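Notes from the laundry basket
17 Jul 2018

My towels had gone like cardboard again, so I spent most of last month trying to fix them, and several of you wrote in after April's issue asking how it went.
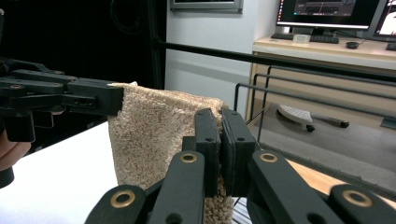
I'd always blamed the water. Mirstead has terribly hard water (you should see my kettle) and I assumed we were stuck with it. Then Bujar Kolev, who used to run the launderette on Cikmont Road, told me I was probably using far too much powder. He was right! I put a clean load through with no powder at all and the drum was full of suds.

So now I use half what the box says, skip the fabric softener, and add a cup of white vinegar every few weeks. I also stopped stuffing the machine — five bath towels is my limit, and even that's a squeeze with the big ones. They go out on the line with a good hard shake first, and if it's a still day I give them ten minutes in the dryer at the end.

The old blue ones are past saving, I'm afraid. I've had them nine years and they're thin as hankies in the middle, so they've been cut up for the dog.

Milovan Lazarević emailed to say he dries his over the banister all year round and likes them scratchy, because it wakes him up in the morning. Each to their own!

Next month I'm having a go at getting candle wax out of a tablecloth. If you've got a method that doesn't involve brown paper and an iron — I've tried it twice and made things worse both times — do send it in before the 8th.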